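Notebook, Coltham bench, arm teleop
August 13, 2019
Present: me, Vesela Jurić, Boris Angelovski for the first half

Goal for the day was a clean set of pen demos by leader arm, all driven by hand, no scripted moves. Task is the one Friederike wrote up in June: pick up the blue pen, carry it across, put it in the white mug. We've had trouble with the grasp so I wanted to get that part nice and boring before worrying about the drop.

And it's so much better! Boris re-tuned the leader trigger last night so the first part of the squeeze closes the fingers slowly and only the end of the travel adds force. I can creep up on the barrel now. Vesela tried it cold, never having driven this arm, and had a decent grasp on her third go.

Things I keep doing wrong: I square the wrist up to the table edge when I should be squaring it up to the pen. If the pen is on a diagonal, rotate first, up high, then come down. Rotating at table height just pushes the pen away and then the demo has a little chase in it, and we end up teaching the chase.
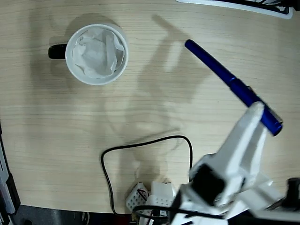 Should you throw away a demo if you fumble the grasp and recover?

Keep it if the recovery is one smooth correction, because the policy needs to see how to get back from a small miss. Toss it if you stopped to think, since a long pause teaches the arm to sit there.

(Wrote that out in full because Lumturie asked the same thing by email and I want one answer for both benches.)

Demo count: 100 recorded, 80 kept. Of the ones I dropped, most were pauses, a couple were me letting go of the leader too early so the follower sagged. Labels are in the Emik folder under pen_mug, same naming as before. Note to whoever trims these: cut the start at first leader motion, NOT at record-on. I talk to people before I start moving and it shows.

Tissue stays in the mug for this whole set. Boris wanted it in to change how the drop looks and I've come around to it. If we take it out later that is a new set with a new name, please don't mix them.

Lag: felt it twice, both times when the Quintana logger was writing out a long episode. Leader moves, follower thinks about it, then catches up in a lurch. Vesela's idea is to buffer in memory and write between episodes. Sounds right, and she's already poking at it. Until then keep episodes under 29 seconds and it behaves.

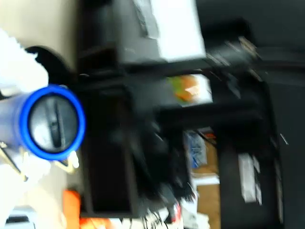
Second half we tried kinesthetic teaching, so motors limp and moving the arm itself by the forearm. I love how direct it feels, you get the wrist angle right without thinking! But my hand is in every camera view and gravity comp is still too weak at the shoulder, so the paths all droop in the middle. Did 17 of these and stopped. They're saved separately as pen_hand, don't train on them yet. Could be useful for checking the grasp angles against the teleop ones, I'd like to plot both on the same axes.

Replayed one of the good teleop demos open loop, just for fun, with the pen put back by eye. It got the pen on the first try and Vesela cheered. Means nothing statistically but wow, the timing looked so natural.

To do
- ask Zorica Dervishi if her Gandlow gravity comp numbers carry over to our shoulder joint
- put the pen starts further left, I've been favoring the right side
- Boris: same trigger curve on the second leader
- first training run tonight on pen_mug only, fixed seed, wrist view plus top view
- spare trigger spring, this one is starting to squeak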